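Lellham Manipulation Forum - Data Collection - Tabletop Tasks
Thread: Acceptance criteria for the mouse pad task

m_joshi
Colleagues, before the June collection begins I would like agreement on one matter. The Balix task list requires a flat item to be picked from a table and set down on or beside a mouse pad. The reading-area table is the first location. Three views from the gripper camera follow.

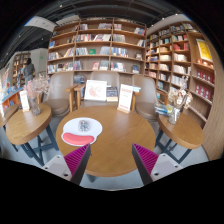
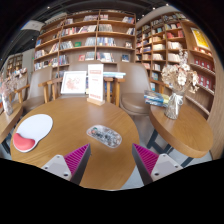
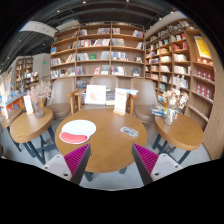 Our present rule accepts an episode only if the object begins within a marked zone, and I propose to withdraw it. The model trained at Jollholm on 1000 episodes learned the zone and very little about the object. At this table the patterned oval piece may begin on the pad or on the bare wood to its right, and I would ask operators to use both. The pad itself should stay on the left for the first 16 episodes and be moved after that.
Mamta Joshi

chukwu_lab_oi
I support varied starting positions but not the removal of the rule. Without a zone, operators drift toward whatever is comfortable for the wrist, and the result is narrower than what the zone gave us. At Chukwu we replaced one zone with 2 and alternated between them. I would recommend the same.
Onyekachi Ibrahim

gridline
May I raise the background? There are full bookcases behind that table, patterned and brightly colored, and chairs directly behind it. A policy may attach itself to the red books as easily as to a zone on the table. I would prefer a plain screen.

m_joshi
Reply to gridline: I must disagree. The system is intended for furnished rooms. A screen would give us cleaner episodes and a weaker model. The sign card at the far edge of the table is also to remain.

gridline
Then I ask that my objection be recorded, and that a second location be collected before any training run.

chukwu_lab_oi
The second location is reasonable. On the objects, I would add that a thin piece lying flat is a hard grasp for ribbed pads. Failed attempts should be kept and labeled - the Balix template has a field for this, and it is usually left blank.

m_joshi
Agreed on failed attempts. I will revise the draft to specify 2 alternating zones, no screen, and a second location. Comments on the wording may be posted below until the draft is locked.

tallis_r
Does the draft say who resets the table between episodes? Ours does not.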